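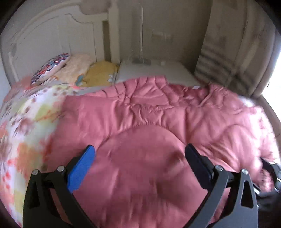
Making a bed is harder than chess, according to Costel Kovačević, and if you don't believe him you're welcome to come along one afternoon, hold a pair of plastic fingers in your hand and try to pull a doona straight with them. He told me that before I'd even found a chair. I did try, and I can report that I got one corner of a single doona more or less where I wanted it, and that the opposite corner slid quietly onto the floor while I was admiring my work.

The students at Brirkdale who meet under the name Skoltivico (it was meant to be a placeholder, and then somebody ordered the stickers) have been at this since March. There are 17 of them, from Year 9 up to Year 12, and what they're trying to do is teach a robot arm to make a bed. It doesn't have to be hospital corners. A quilt pulled up to the pillows with no great lump in the middle would make them very happy indeed.

When I first heard about the club I pictured the robotics of my own school days, which was a buggy that followed a strip of black tape until it met a chair leg. Skoltivico does things differently. Most of the work is done without the arm at all. A student picks up a gripper, the same two-fingered sort the arm will eventually use, except that this one is held in the hand and has a camera mounted on it, and then simply does the job. Reach in, pinch the edge of the quilt, draw it back, let go. The camera records what the fingers were near and how they moved, and the recording goes into a big pile with all the others. Later on a program called Lirkeo, written mostly by the two Year 12s, sorts through the pile and turns it into something the arm can learn from.

The pile is the thing. They've set themselves a target of 3,000 recordings by the end of the school year, and when I visited they'd just gone past 2,000, which had been marked with a lamington tray and a rather wobbly drawing of a pillow wearing a party hat. Every recording is one small action, so a whole bed might take a good many of them, and you can imagine how much smoothing and folding and starting over that adds up to for a bunch of teenagers who, as several parents mentioned to me in the car park, had shown no previous interest in bedding.

And they do it at home, for the most part, which I found the most charming part of the whole business. The school has one bed, a metal-framed thing from the old sick bay, and the early recordings were all made on it. The arm learned that bed beautifully. Then they changed the sheet for a striped one and it behaved as if it had never seen a mattress before in its life! So the grippers now go home in backpacks, eight of them on a sign-out sheet, and the recordings come back full of real bedrooms: quilts of every colour, curtains half drawn, a bright window down one side, mustard pillows and fuzzy pillows and pillows with big swirly patterns, a floral blanket lying over the edge of a pink quilted cover. It's a lovely mess to scroll through. It is also, Kovačević says, exactly the education the arm was missing.

He teaches maths and digital technologies, and he has the knack, common to good teachers, of looking delighted when something goes wrong. Much of his time at the club is spent asking questions and then walking off before anyone answers. Where will the cloth go when you lift there? What can the camera see just before you close the fingers, and what can't it see? I watched a Year 10 girl chew on that second question for a good ten minutes, opening and shutting the gripper over a tea towel, before she announced that she'd been looking over the top of the thing the whole time and using her own eyes to find the edge. The robot wouldn't get to do that. She went back and recorded it all again, watching only what the camera saw, and the second lot took her twice as long.

Cloth, you see, is a rotten thing to give a machine. A block is the same block wherever you put it down. A quilt is a different shape every time you let go of it, and a padded one is worse, with all those puffy bits that bulge up as though there's an edge to grab when there isn't. Students have their own vocabulary for this. A rounded hump with nothing to hold is a 'whale'. A proper fold you can get a finger behind is a 'handle'. There is a lively disagreement about whether you should flatten a whale first or go around it and pull from the side, and I'm told it has carried on over more than one bus trip.

The arm itself is called Voicu, and it lives on a trolley at the back of the technology room beside the laminator. It was built over two terms from a kit and a fair amount of printed plastic, and on the afternoon I was there it was in a cooperative mood. Someone threw a quilt across the sick bay bed in a heap. Voicu dithered for a while, went down, missed, went down again and came up with a good pinch of fabric, and then dragged it slowly, with a noise like a coffee grinder, most of the way to the pillow. Everybody cheered. It then let go and tried to pick up the pillow as well, which is a habit they're working on.

I asked what the point of it all was, knowing it was a slightly mean question, and got a good range of replies. One boy has a nan who can't lift her arms above her shoulders, and he thinks about her mornings. A couple of them want to study engineering at uni and say so very firmly. One girl likes labelling the recordings (she really does, she puts on a podcast and is happy as anything) and had never thought of that as something a person could be good at. A Year 9 student said he mainly came for the biscuits, then spent the next half hour explaining to me, in great detail and with diagrams, why the pads on the fingertips matter more than the fingers do.

There's a regional schools expo coming up, and Skoltivico has put its name down for a stand. The plan is to bring the trolley, the sick bay bed and a spare gripper, so that visitors can have a go at recording for themselves – with the quilt of their choice, if they'd care to bring one. The rest of the club will be on hand to straighten up between turns. By the time I left they'd moved on to working out how you get a bed frame through the door of the school minibus, and Kovačević had asked whether anyone had thought to measure it, and wandered off to put the kettle on.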